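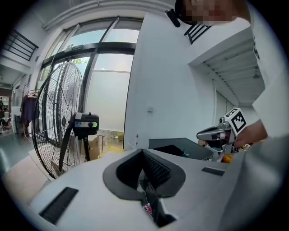

Flestix is looking for 11 people who want to try the Muvow hand kit before we start to sell it. Muvow is a pair of hand-held grippers for teaching robot arms: you do a task with your own hands, and the recording is later used for the arm. You don't need to be an engineer. We want to know how the kit feels for a person who uses it for a full work day. The white cube with the black square pattern stays on top of the gripper during all tasks, so please tell us if it disturbs your view or makes the tool heavy to turn. Remarks of this kind are exactly what we need, also when they are not nice to read.

Reference of this call: 3167
Place: Flestix test room, Plultanis building, ground floor
Last day to apply: May 26, 2023

What you will do

You come for six sessions of six hours, 36 hours in total, with a break for lunch in the middle. In the first session Nazareno Vitale shows you how to hold the gripper, how to open and close it and how to start a recording. After this you work mostly alone. The tasks are from normal life: folding towels, putting cups into a box, closing a bag, sorting small parts on the table. Each task is repeated many times. We say it clearly now, as some people in our first group were surprised by it and found it boring.

At the end of each session you fill in a form of two pages. It asks about the weight, the grip, your wrist and your shoulder, and the instruction booklet. The booklet was translated from Italian and there are still sentences in it that we don't like. Please mark them with a pen directly on the paper. 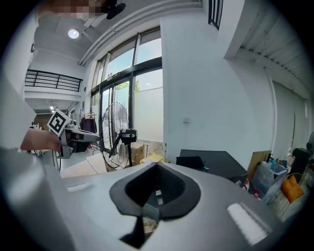 Hand-held gripper with its marker cube on top and a thin black cable hanging below.

Who can take part

You are 18 or older and you can stand for one hour without problem. You understand written English well enough to follow the booklet. Left-handed people are very welcome – in the first group we had only one. If you had an injury of the wrist or the thumb in the last year, please write to us before you apply, and we will talk about it.

People who work now for another maker of robot tools can't take part. People who own or have used the older Hsiao hand kit can, and for them we have an extra form where they compare the two.

What you receive

We pay 200 euros per session, by bank transfer, after you hand in the form. If you stop earlier, you are paid for the sessions which you finished. Lunch is included (tell us if there is something you don't eat). We don't pay for hotels, but for train tickets inside the region we do, so keep the ticket.

You don't get a kit as a gift. Those who finish all sessions can buy one at half price when the sale begins in October. There is no duty to buy, and no duty to write something good about it. If you have a blog or a channel, you may publish your own review from the first day of sale, with the bad points too.

Recordings

The cameras on the grippers record the table, the room and sometimes you. Faces are blurred before the recordings leave our office. You sign a paper about this in the first session, and you can ask Radoslava Šťastný to send it to you earlier by e-mail.

How to apply

Write a short message to Aslı Yurt through the contact page, with the reference number in the subject line. Tell us your name, your age, which hand you use, and which days of the week are possible for you. A CV is not necessary. Every person gets an answer, also if the answer is no – please allow us one week for it.

Questions about payment go to Noemi Palumbo, on the same contact page.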